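Lundwood Drying Rack Review: Two Seasons In

I bought the Lundwood folding rack in April to replace a wire one that had started to leave rust marks on shirts. It cost more than I wanted to pay for something that holds wet socks, so I put off writing this until I had used it enough to have an opinion.

Setup took a few minutes. The legs lock with a click and the two side wings fold up and hold on a short brace. There is no wobble on tile. On carpet it leans a little when one wing is loaded and the other is empty, so I fill both sides as I go. It holds a full load from my washer with the sheets left out.

The bars are spaced wide enough for air to get between towels. My old Esalow rack had them closer together, and anything thick stayed damp in the fold until the next day. On the Lundwood, bath towels hung in the evening are dry by morning with a window open. Jeans take longer.
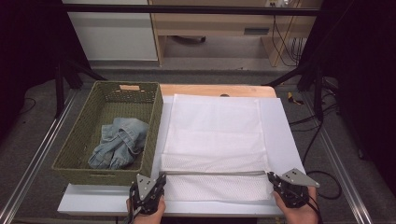 Delicates are the weak spot. The mesh shelf that comes with it is meant for sweaters and other things that need to dry flat, but it sags in the middle, and a heavy knit ends up with a dip in the back. I now use it only for light things. The Venckus flat dryer I borrowed last winter did this part better, though it did nothing else.

Folded, the rack is thin enough to slide beside the fridge. The feet have rubber caps, and one has come off twice. A dab of glue fixed it. The coating on the bars has not chipped so far, and I have seen no marks on white cotton.

I would buy it again for everyday laundry. If most of what you air dry is wool, get a flat dryer and skip the shelf — Lundwood sells the rack without it for 27 dollars less.

Posted August 31, 2025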